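We use cookies to give you the best experience on our site. By continuing to browse you accept our cookie policy. Accept | Settings

Derkosance sets budget for kitchen robot purchase, with simulation before orders

2020-02-19

Derkosance will buy four robot arms with two-finger grippers for its kitchen assistance program and has set out how the money will be released. Orders go to Iltitz for the arms and Sarnov for the grippers. Delivery is planned for October.

Before any hardware is paid for, the grippers are being tried in a simulated kitchen with white cabinets, a parquet-pattern countertop and a tiled floor. The program has booked 285 hours of simulation time, and 200 of those are set aside for reach and clearance checks at cabinet height.

"A gripper housing takes up more room than the data sheet leads you to expect," said Benedicta Abubakari, head of equipment planning at Derkosance. "We want to know that before we sign for four of them." 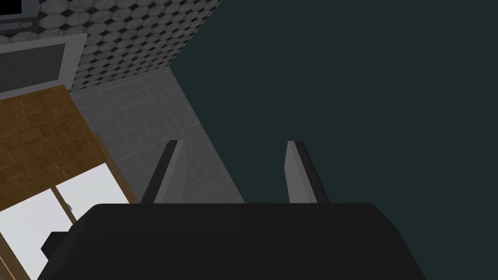 Payment schedule

Suppliers will receive 50 percent of the contract price on order and the balance after acceptance at the Gouveia site. Spare finger pads, mounting plates and cabling are budgeted as a separate line. Service contracts will be quoted yearly and are not part of the purchase price.

"Spares were left out of our last equipment plan and we paid for it later," said Esi Asamoah, purchasing manager. "This time they have their own line from the start."

Suppliers who wish to quote for mounting hardware can ask the purchasing office at Gouveia for the specification.

Sign up for our newsletter to receive Derkosance news by email. You can unsubscribe at any time.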